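# 【闲聊】从二手桌板聊到租房隔音,你们都怎么熬过来的

**半块吐司** 楼主

周六早上七点不到,楼上又开始拖椅子。我躺在床上听它从客厅这头拖到那头,停两秒,再拖回来。搬进来第四个月了,我现在闭着眼都能画出楼上的家具布局图。

先说背景。老小区六楼,一共七层,月租3000,朝南,采光真的好,看房那天是下午两点,整栋楼安静得像图书馆,我当场就签了。后来才明白,下午两点大家都在上班啊!!

目前试过的东西:

- 耳塞,买了三种,海绵的最舒服,但是闹钟也听不见了,迟到过两次
- 白噪音,放雨声放到半夜老想上厕所
- 给楼上送了一包桌脚毡垫,对方很客气地收下了,然后没有然后
- 自己书房这边重新弄了一下,想着至少不要祸害楼下

书房这块我多说几句。原来的桌子是房东留的铁架子,敲键盘整个桌面都在嗡,楼下阿姨上来问过我是不是在家里做装修。后来在二手群里收了块浅色的木板当桌面,卖家开价有点高,磨了三天才松口。
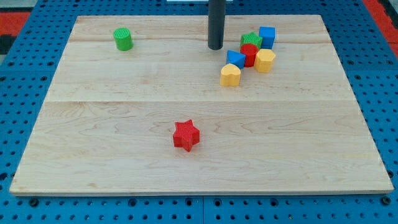 板子和铁架之间我垫了一层软木,四个脚下面又各加了一块橡胶,现在敲键盘楼下说听不到了。花了126块,木板的钱另算。阿姨后来还给我送了一碗腌萝卜,所以这部分算是成功的。

问题是往下的声音我能管,往上的我管不了。各位有没有真正有用的办法?别劝我搬家,押金还压着呢。

---

**夜班回来的猫** 1楼

先抱抱楼主。我上一套房子楼上是个练跳绳的小孩,每晚八点准时开始,比新闻还准。

讲个我自己的经验:不要自己上门,让物业去。你自己去,第一次人家客气,第二次就开始觉得你神经质了。物业去的话对方不知道是哪户投诉的(虽然楼下就那一户哈哈哈,但面子上过得去)。

---

**老陈皮泡水** 2楼

不同意楼上。物业去敲门,人家第一反应就是“有人告我”,心里先结个疙瘩,之后你再想沟通就难了。我们那栋就这样闹翻过两家,电梯里遇到都背过身去。

我的做法是带点水果上去坐十分钟,先不提噪音,聊聊孩子聊聊菜价,临走的时候顺嘴说一句这楼板可真薄啊。效果比投诉好得多。

---

**夜班回来的猫** 3楼

回2楼:您这是社牛的做法,我要是能上陌生人家里聊十分钟菜价,我也不至于上夜班了……

---

**Gustton** 4楼

做过几年室内声学,说点硬的。

拖椅子、掉东西、走路,这些叫撞击声,是从楼板结构里传下来的。你在自己家天花板贴隔音棉基本没用,那玩意儿主要是吸你自己屋里的回声。真要做就得吊顶,弹性吊件加两层石膏板,中间填岩棉,还不能和四面墙硬接。租房的话别想了,房东不会同意,层高也不够。

最划算的永远是在声源那一头处理。楼上铺一块厚地毯,顶你楼下花几千块。毡垫这个思路是对的,但便宜的毡垫用两个星期就磨掉了,得换那种套在椅脚上的硅胶套。

---

**半块吐司** 5楼(楼主)

@Gustton 谢谢!!我差点就下单隔音棉了,购物车里都算好价了,2248,幸好先发了帖。

硅胶套我去看看。不过我不知道人家椅脚多粗啊,总不能上去量吧。

---

**Gustton** 6楼

买弹性大的圆口款,一个型号能适应挺宽的范围。方脚的椅子就没办法,得另外买方的。

---

**糖醋小排不要糖** 7楼

说句不好听的,老房子就这样,楼上正常生活也有声音。早上七点起来吃早饭拖个椅子,不犯法吧?我就是住楼上的那种人,楼下给我发过长长的微信,说我走路脚后跟太重。我现在在自己家踮着脚走路,小腿都粗了一圈。

不是针对楼主,就是觉得这种帖子底下永远是楼下的人在说话。

---

**半块吐司** 8楼(楼主)

回7楼:没觉得你不好听,我自己也是别人的楼上。不然也不会去折腾那张桌子。我就是周六想睡到九点,这个要求可能在老小区是有点奢侈……

脚后跟那个我觉得过分了,穿双软底拖鞋就差不多了吧。

---

**糖醋小排不要糖** 9楼

穿了,软底的,厚得跟踩馒头一样,照样发微信。

---

**老陈皮泡水** 10楼

那是人的问题,跟楼板没关系。有的人一旦开始听,就会一直听。我老伴就是,半夜竖着耳朵等楼上那声响,等不到还睡不着。

---

**Ejigu在路上** 11楼

+1,这个太真实了。我之前在突尼斯(Tunis)住过一阵,窗户底下就是菜市场,天不亮就开始卸货,吵得要命,可是我睡得特别好。回国以后住进很安静的小区,反倒被隔壁的冰箱吵醒。我后来琢磨,连成一片的吵没事,怕的是一下一下的,你会等下一下。

所以白噪音还是可以再试试,雨声不行就换风扇声,别放有起伏的。真开一台风扇对着墙吹也行。

---

**夜班回来的猫** 12楼

风扇+1,我白天睡觉全靠它。冬天也开,朝墙吹,被子盖厚点。

---

**半块吐司** 13楼(楼主)

来更新一下。硅胶套买了,圆口的,拎着一袋橘子上去的(采纳了老陈皮的方案,但我没坐满十分钟,大概三分钟就逃下来了)。开门的是位老太太,耳朵不太好,我说话她听不清,她说话倒是很大声。她说早上拖椅子是要坐到阳台去晒太阳,晒完再拖回来。

我站在那儿一下子不知道说什么。最后帮她把四个椅脚都套上了,她家椅子刚好是圆脚的。

风扇昨晚也开上了,今天睡到八点半。

---

**老陈皮泡水** 14楼

橘子比苹果好,苹果老人咬不动。下回多坐会儿。

---

**糖醋小排不要糖** 15楼

求硅胶套链接,我家方脚的,有没有方的啊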